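Working Alongside the Arms: A Gallery from the Pasex Packing Hall

By the Pasex staff newsletter desk
4/24/22

We use cookies to remember your settings and to see which pages get read. By staying on this site you agree to this. Manage choices

If you have worked at Pasex for any length of time you will know that we are a hand-packing place, and that we have been proud of it for 19 years. Vegetables come in at the Fraser door, they get sorted and plated up into mixed trays, and they go out again the same afternoon. So when word got round that arms were coming to the benches, there was a good deal of talk in the break room, some of it cheerful and some of it not, and I was asked to put together a gallery page for everybody who wanted to see what the work looks like these days.

I should say first that I packed on the Brultard line myself before I moved upstairs, and my wrists still remember it! On a busy shift you could lift and turn the same kind of vegetable for hours, and by the last break you'd be opening your flask with your teeth. That part of the job is what the arms are meant to take over, a little at a time. What they have not taken over is the looking. Somebody still has to notice that a cucumber has gone soft at one end or that a tray is just plain ugly, and the people who are good at that have found themselves in demand all over the building.

The changes have been smaller than some feared and odder than I expected. Shifts on the trial benches are now split so that no one watches the arms for more than 40 minutes before swapping out – watching turns out to be tiring in its own way, and several of the packers told me they went home with a headache in the first week. There are 15 people trained to set up a bench and stop it safely, all of them from the floor, and they get the higher hourly rate for it. The radio has stayed, although it had to move to the other wall, and there is still no agreement about the station.

Not everyone is won over. One of our longest-serving packers told me she misses having someone across the bench to chat to, and I think she is right to say so. The benches have since been turned so that two operators can sit near enough to talk, and if you have other ideas like that, please do write them down and put them in the box by the time clock. They do get read, and the bench idea came out of it. 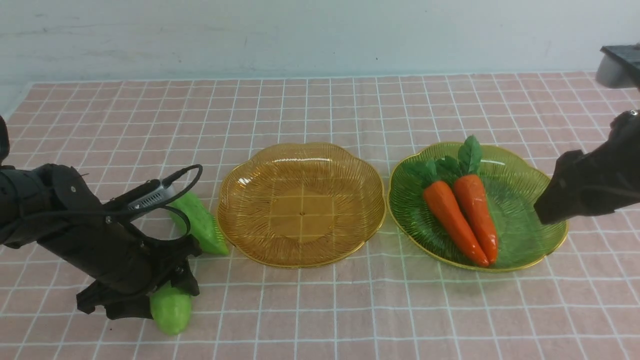 FAMHAM, February – Sorting practice at the small bench, with an arm working from each side. The left one is down over the short cucumber, and the carrots (artificial, like a good many of our practice vegetables) are sharing the green plate. I'm told the flower-shaped plates have become rather popular with the operators, and I must say the pink cloth suits them.

Pasex Staff News | Contact the newsletter desk | © 2022 Pasex. All rights reserved. | Back to top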